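Hestow Growers Cooperative: Minutes of the Winter Members' Meeting
February
Posted by Xiuying Cui, recording secretary

The meeting was called to order at 10:05 a.m. by board chair Wayne Ouellet. A quorum was present. Minutes of the fall meeting were approved as circulated, with one spelling correction.

Chair's report. Wayne Ouellet said the co-op has 240 member farms going into spring. He thanked those who sent in acreage forms early and asked the rest to do so before planting starts — the seed order can't be placed without them.

Storage. Hongmei Zou reported on the onion and potato building on Pretorius Road. The second fan motor has been replaced and the east door seal is on order. Members storing past April will be billed at the same monthly rate as last year. Torquil Drummond asked if pallet space could be traded between members. Hongmei said yes, as long as the office is told in writing. 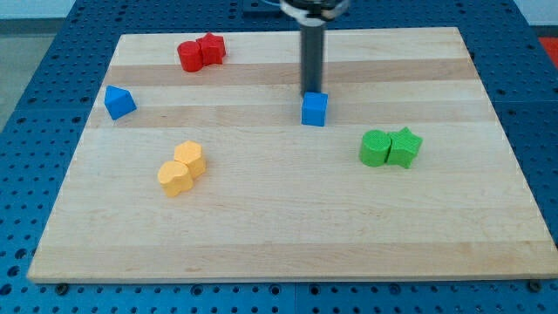
Maple board on the blue perforated table.

Seed contract. Loan Lâm presented quotes from Kullico and Sesinlow for cover crop seed. Kullico was lower on rye, Sesinlow on clover. Moved by Drummond, seconded by Zou, to split the order. Carried, with 5 opposed.

Delivery days. Members delivering to the packing shed must now book a slot 14 days ahead during harvest. There was some discussion of weather delays. The board agreed that a booked slot can be moved once without a fee.

Old business. The drainage easement is still with the county. No action taken.

New business. Loan Lâm will look into a shared rate for soil testing and bring prices to the next meeting.

Adjourned at 11:50 a.m.

Comments

T. Drummond: My motion was for the rye and clover only. The vetch is still open, please fix.

Xiuying Cui: Noted, will correct before these go for approval.

Potato Row Farm: Does the 14 days apply to squash too?

Hongmei Zou: Yes, everything that goes through the shed.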